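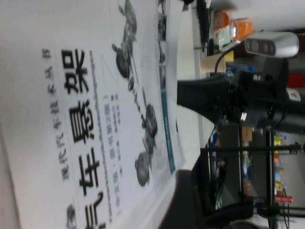
机の上の『悬架』の本。大きな黒い縦書きの題字と、足まわりの図が目印です。

10月
文・Roos De Graaf
シェア 30 コメント 3

中国語の自動車サスペンションの本を、夏前からずっと読んでいました。ようやく最後のページまでたどり着いたので、忘れないうちに感想を書いておきます。長いです! お茶でもいれてからどうぞ。

先に立場をはっきりさせておくと、私は自動車の技術者でも整備士でもなくて、古いハッチバックの足まわりを休みの日にいじって喜んでいるだけの人間です。中国語のほうは、会話教室に通ったあと長いこと放ったらかしにしていて、レストランで注文して、駅で道を聞いて、返事が速いともう分からない、というレベル。そういう人が読むとどうなるか、という話だと思ってください。専門の方が読むと「そこで感動するの?」というところで何度も感動しています。

買ったのはChangという小さな本屋さんです。中国語と台湾の本が中心で、語学書と料理の本と漫画があって、奥の棚の下のほうに、どうしてここにあるのか分からない理工書が何冊か固まっている。私は餃子の本を探しに行ったんです。で、しゃがんだら目の前に「悬架」と大きく書いた白い背中の本……いや、背中の色はもう覚えていないな、とにかく引っぱり出したら白い表紙で、ばねとストラットの絵が描いてあって、もう餃子どころではなくなりました(餃子の本は後日ちゃんと買いました)。

「悬架」は日本の漢字に直すと「懸架」です。懸架装置の懸架。つまりサスペンション。簡体字の「悬」を知らなかったので、店先で「県の下に心……?」としばらく悩んで、「懸」だ! と気づいた瞬間がすごく気持ちよかったです。この本を読んでいるあいだ、こういう小さな気持ちよさが何度も来ます。漢字を使う国に住んでいる人だけのごほうびですね。

表紙の題字の脇には細めの字で「现代汽车技术」とあって、こっちは現代自動車技術、という意味。中国語の「汽车」は自動車で、日本語の汽車は「火车」になります。教室で最初のころに習って、ふーんと思って終わりだった知識が、何年も経って本の表紙で役に立つとは思いませんでした。もう少し細い字のところに「第2版」の文字もあります。版を重ねている本、というだけでなんとなく安心してしまうのは私だけでしょうか。

■見た目の話から

表紙、好きです。技術書の表紙って、なぜか宇宙みたいな背景に車が浮いていたり、歯車が光っていたりするものが多い気がするんですけど、こちらは白地に太い黒字をどーんと縦に置いて、濃いグレーの部品の図が添えてあって、青い帯が一本すっと通っている。帯の中にもグレーで何か刷ってあるのが細かくていいんです。派手なところがないのに、机に置いてあるとつい目が行きます。

図のひとつはコイルスプリングとストラットの組み合わせで、もうひとつはアームがつながっていて、丸い関節の部分がころんと描いてある。足まわりをいじったことのある人なら、字が一文字も読めなくても「ああ、あれの本ね」と分かるはず。車仲間のBrodie Te Moanaに見せたときも、彼は中国語なんてまるで読めないのに、表紙の図を指でなぞって「これ、ここのブーツが切れると面倒なんだよ」と語りはじめました。読めない本で話がはずむ。図の力って大きいです。

ひとつ困ったのは、白い表紙はとにかく汚れが気になること! 作業のあとに、手を洗ったつもりで触るとだいたい洗えていません。買って早い段階で透明のカバーをかければよかった。これから買う人は帰り道でカバーも買ってください。

■どう読んだか

ここ、たぶんいちばん聞かれるところなので詳しく書きます。

最初は辞書をぜんぶ引くつもりで始めました。結果、ひと晩で2ページ。しかもそのうちの半分は図です。これはだめだと思って、次の週から読み方を変えました。

まず図を見る。次に図の下の説明文だけ読む。そのあと本文に戻って、図に出てきた言葉がある段落を探して読む。分からない文は鉛筆で薄く線を引いて飛ばす。これだけです。順番どおりに読むのをやめたら急に楽になって、夜に30分以上は読むのが苦にならなくなりました。夕飯のあと、洗い物を済ませて、机で開いて、眠くなったら閉じる。調子のいい日は何ページも進むし、悪い日は同じ段落を三周して寝ます。

辞書がわりに使っていたのはTreteroのペン型スキャナーです。文字をなぞると訳が出るやつ。これの感想もついでに書いておくと、普通の文章にはすごくいいです。横書きの本文をすーっとなぞると、まあまあ筋の通った日本語が出てくる。ただし専門用語にはめっぽう弱い。「减振器」は「減振器」で、いや、それはそうなんだけど、と。ショックアブソーバーって言ってほしいんですよ、こっちは。「衬套」に至っては、服の裏地の話だと思ったらしくて、しばらく「裏地がへたると操縦の感じが鈍くなる」みたいな訳文を読んでいました。正解はブッシュです。考えてみると、ブッシュって部品の内張りみたいなものだから、裏地もそんなに遠くないのが悔しい。

というわけで、用語は結局自分でノートを作りました。左に簡体字、まんなかにピンイン、右に日本語。読み終わったときに数えたら359語ありました。会話教室のころの単語帳よりずっと多いです。しかも日常会話ではほぼ使えない。旅行先で「下摆臂」(ロアアーム)と言う場面、来るでしょうか。来てほしい。

参考までに、ノートの最初のほうから、先に覚えておくと楽になる言葉をいくつか抜いておきます。

悬架 サスペンション
弹簧 ばね(螺旋弹簧ならコイルばね)
减振器 ショックアブソーバー、ダンパー
稳定杆 スタビライザー
衬套 ブッシュ
转向节 ナックル
轴距 ホイールベース
轮距 トレッド
前束 トーイン
刚度 剛性、ばねなら硬さ(ばね定数の話のときにも出てくる)
阻尼 減衰

「轮距」と「轴距」は、私は最後まで見間違えました。車へんに何か、というところまでしか目が見てくれなくて。片方は輪で片方は軸なので、日本の字に直して頭の中で読むと間違えません。というのを、終わりのほうでやっと気づきました。遅い。

あと「前束」はかわいいですよね。前で束ねる。トーインって英語だとつま先の話なのに、中国語だと束ねちゃうんだ、と。逆に「麦弗逊式」みたいに音を当てた言葉は、声に出さないと絶対に分かりません。マイフーシュン、マイフーシュン……マクファーソン! 夜中に一人で声が出ました。

■中身の感想

内容をこまかく書き写すのもどうかと思うので、読んでいて自分がどう感じたか、どこで引っかかったかを中心にします。

いちばん助けられたのは、やっぱり図です。私の読み方は図を頼りに本文へもぐっていくやり方なので、図が分かりにくかったら最初の週で挫折していました。部品の形が頭に入ってから文章を読むと、知らない動詞が混じっていても「ここが上下に動くと言っているんだろうな」と見当がつくんです。語学の教科書より、よほどいい練習になりました。

それから、技術の文章は文の作りが素直です。小説だと、誰が何をしたのか分からないまま二行も三行も進んでしまうことがあるんですけど、部品の説明は主語が部品で、動詞がつながるとか支えるとか伝えるとか、決まった顔ぶれがくり返し出てくる。三日も読むと慣れます。「通过」(〜を通じて)と「从而」(それによって)さえ押さえればかなり戦える、というのが私の実感です。中国語の中級で足踏みしている人には、小説より自分の好きな分野の技術書をすすめたいくらい。

逆につらかったのは計算が入ってくるところ。式そのものは世界共通なので眺めていられるんですけど、そこまでの文章が急に詰まってくる感じがして、「したがって」「ただし」「〜とみなすと」が波のように来ます。鉛筆の薄い線だらけになりました。数学が得意な人なら逆に楽なのかもしれません。私は高校の物理で止まっているので、式の前後は二回目に読もう、と決めて付箋を貼って通り過ぎました。付箋が扇みたいになっています。

読む前と後で、自分の車の見え方が変わったか。変わりました! これは胸を張って言えます。

たとえばロールセンターの話。言葉としては前から知っていて、知り合いの前で使ったこともあるんですけど(恥ずかしい)、アームの延長線を自分で引いて、交点を探して、というのをちゃんと手でやったのは今回が初めてでした。中国語だと「侧倾中心」で、横に傾く中心、と字がそのまま説明してくれるんですよね。カタカナで覚えた言葉って、分かった気になったまま何年も過ごせてしまう。漢字で言い直されて、あ、そういう意味でしたか、となる。ばね下重量も「簧下质量」で、ばねの下の質量。これは日本語も同じだからすんなりです。

古い方眼紙を出してきて、自分の車の前足を実測して、線を引いてみました。車高を下げた状態だとロアアームがどっちを向くか、なんて考えたこともなかったんですよ。見た目がかっこいいから下げていただけで。線を引いたら、まあ、あまりよろしくない向きをしていました。次の休みに少し上げました。Brodieには「本を読んで車高を上げるやつ、初めて見た」と言われました。

乗り味がどう変わったかは、素人の感想なので話半分に。うちの前の坂を下りきったところに継ぎ目があって、そこでいつもごつん、と来ていたのが、ごとん、くらいになりました。気のせいかもしれません。でも気のせいでもうれしい。

■本としての使い勝手

大きめの本なので、寝ころがって読むのには向きません。一度やって、顔に落としました。痛かったです。机に平らに置いて、横にノートを開くのがいちばん落ち着きます。

読書台も試しました。Modumnessの折りたためるやつで、料理の本を立てるために買ったものです。角度が細かく変えられて、ページを押さえるつめがついていて、普段はとても気に入っているんですが、この本だとつめが図の端にかぶるんです。部品の引き出し線の先がちょうどつめの下に隠れて、毎回持ち上げてのぞくことになる。あと、開いたページの厚みが左右で違いすぎる最初のほうと最後のほうでは、薄い側がふわっと浮いてきて落ち着きません。まんなかあたりを読んでいるときは快適でした。読書台としての点数は悪くないので、料理の本にはおすすめです。

紙は、鉛筆で書いて消しゴムで消しても毛羽立たなかったので、書き込み派の人も大丈夫だと思います。マーカーは怖くて試していません。私は書き込みを最後に消そうと思っていたんですけど、読み終わったら消すのが惜しくなって、そのままです。最初のほうのページの、見当ちがいな訳のメモまで含めて取っておくことにしました。「裏地」とかね。

■どんな人に向いているか

中国語がまったく初めてで、車のことも知らない、という人にはさすがにすすめません。どちらか片方に足がかかっていれば、なんとかなります。私の場合は車のほうが少し先にあって、図を見れば何の話か分かるから、そこから言葉を引っぱってこられました。逆に中国語がよくできて車を知らない人だと、文はするする読めるのに何の話をしているか分からない、ということになりそうで、それはそれで一度横で見てみたいです。

日本語の本でいいじゃないか、という声はもちろんありました。母にも言われました。そのとおりです。サスペンションの勉強だけが目的なら日本語の本を読んだほうが速いです。ものすごく速いです。でも、日本語だと私はたぶん読み流していたと思うんですよね。知っている言葉がカタカナで並んでいると、目がすべる。一語ずつ引いて、図と見比べて、字の形から意味を考えて、というのろのろしたやり方だったからこそ、方眼紙を出すところまで行けた気がします。

整備の手引きとして使いたい人は、別に自分の車種の整備書を用意してください。私も締め付けトルクは当然そっちを見ています。こちらは仕組みを考えるための本として机に置いています。

■気になったところをまとめて

ほめてばかりなので、不満も。

表紙の白さはもう書きました。あれは本当に気をつけて。

それと、これは本の責任というより私の目の問題ですけど、字の小ささが夜にはこたえます。簡体字は画数が少ないから楽なはずなのに、「轴」と「轮」が小さく並ぶともうお手上げで、途中から机の電気をひとつ増やしました。読む場所は明るくしておいたほうがいいです。

値段は、輸入書なのでお店によってかなり違うみたいです。私はレシートをなくしてしまって正確な金額が書けません。餃子の本よりは高かった。Changでは取り寄せもしてくれるそうなので、近くの人は聞いてみてください。注文するときは表紙の写真を見せるのが早いです。私はもう一冊、別の分野の本を頼もうとして口で説明したら、まったく通じませんでした(四声がだめだったんだと思います)。

■点数

いつもの5点満点で、図が5、読みやすさが3、表紙が5、夜の寝つきのよさが5。最後のは、式のところを開くとすぐ眠れるからです。総合では4にしておきます。減らした1点は白い表紙に私がつけた指のあとの分で、八つ当たりです。

いまは二周目に入っていて、飛ばした式のところを付箋の順に片づけています。一枚はがすのに何日もかかる。途中で面白い言葉が見つかったら、またノートの続きをここに載せますね。

あ、それと前回の記事で聞かれたペンの電池のことですが、Treteroは毎晩使って週に一度充電するくらいで足りています。ケーブルは付属のものが短いので、手持ちの長いのに替えました。

コメント 3

Brodie Te Moana
車高の件、書くと思った。もう少し上げてもいいと思うよ。方眼紙、今度見せて。

通りすがりの中級者
「裏地」で笑いました。私は料理の本で同じことをしています。用語の表、続きが読みたいです。

Roos De Graaf
ありがとうございます! 表の続きはブレーキまわりから載せる予定です。Brodieは自分の車を先に直してください。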